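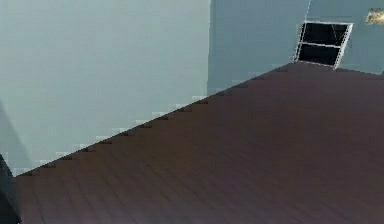 The blue-grey walls, and where the one stops the other carries on behind.

The ferry to Cerken had stopped running in May, so my aunt and I went the long way, by the coast road, with her old Saab grumbling on every hill and a fruit cake on the back seat that she would not let me touch. She had been left a house in Clodness by a man she had danced with for one summer, a very long time ago, and she meant to look at it, say thank you to it, and come home again for supper.

"It's only manners," she said, more than once, though I hadn't argued.

She talked all the way. She told me about the dance hall, and the band that knew 6 tunes and played them in the same order every night, and how he used to save her the slow one by standing in front of her chair so that no other fellow could get near. He'd had very large feet, apparently, and was sorry about them. When the fifth tune ended they would go out on the steps for some air and run back in at the first note of the last.

The bathroom
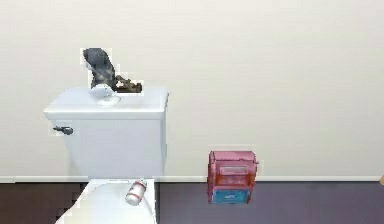
Upstairs

My aunt went up slowly with her hand on the rail, calling down the news from each room as though I were a good deal further off than the foot of the stairs. There was a wardrobe, she said, that smelled of oranges. There was a view of the sea, if you leaned, and she was leaning, and I was please not to fuss.

After that she went quiet, and being the sort of person who does fuss, I went up after her. She was sitting on the edge of the bed with a biscuit tin on her knees. It held 50 dance tickets, all from the one hall, tied up in string, and she was humming, and tapping her shoe against the bed leg.

"He must have gone on going," she said, "after I'd left for Clondine. I never thought of that. I thought they'd have shut the place behind me!"

I cut the cake at last, with my penknife, and we ate it up there with our coats on, getting crumbs all over the blanket. She hummed right through to the end of the fifth tune and stopped, and looked at me, and I held out my hands. 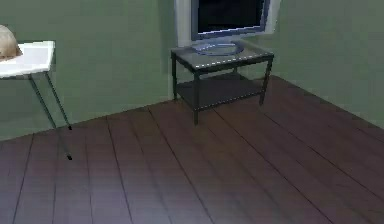
Going home

We missed supper by hours. She let me drive.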